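Pimell (video game)

Pimell is a tile-sliding puzzle game for phones and tablets, developed by Trenix and published by Jeon. Released in July as a paid app, no ads. A free version with the first 6 levels followed later and is still up. The game has 76 levels in the main set, plus a daily board.

Gameplay

The player moves a small clay figure called Pukow across a board of square tiles. Pukow slides until something stops him - a wall, a crate, another tile's raised edge. The goal is to reach the exit tile. Keys and switches come in at the second chapter, ice at the third. There is no timer. Undo is unlimited, but using it costs the player the star for that level. 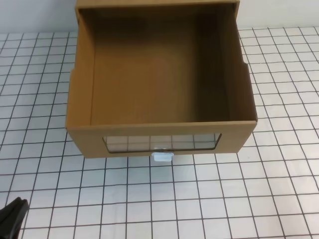 Crates can be pushed but not pulled, so a bad push into a corner ends the run. Later boards have 2 exits, only one of wich is open, and it swaps each time a switch is pressed. Swipe controls by default. Tap controls were added in an update after complaints about missed swipes on larger tablets.

Development

Trenix started the game as a board game and dropped that plan when the rules got too fiddly to print. Early levels were worked out by hand, then rebuilt in the studio's own editor. The editor was meant to ship with the game. It did not, and the level sharing feature was cut along with it.

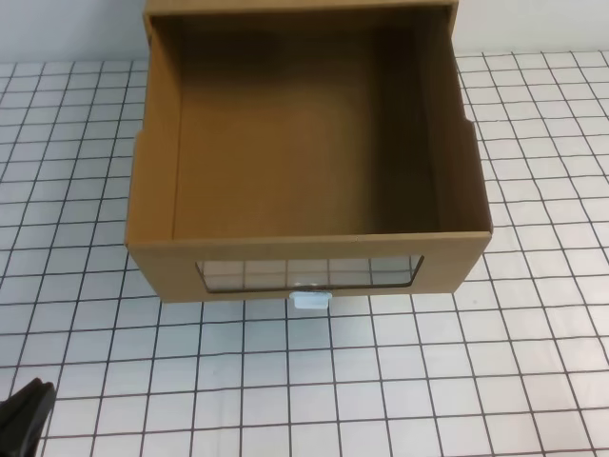 The look of the game changed twice before release. First version was a dark dungeon, all stone, hard to read on a small screen. The second used pastel tiles. The final art is plain: a white floor marked off in black grid lines, much like the tabletop in the photo, with crates in a light tan-brown cardboard color close to that of the box. Shadows are soft and fall only inside the walls of a pit, so that the player can tell a pit from a flat tile.

Reception

Reviews were mostly good. Praise for the level design and the lack of a timer. Critics disliked the music, a short loop that can't be turned off seperately from the sound effects. The daily board record stands at 482 days in a row.

See also

Sliding puzzle
Sokoban-style games
List of Jeon titles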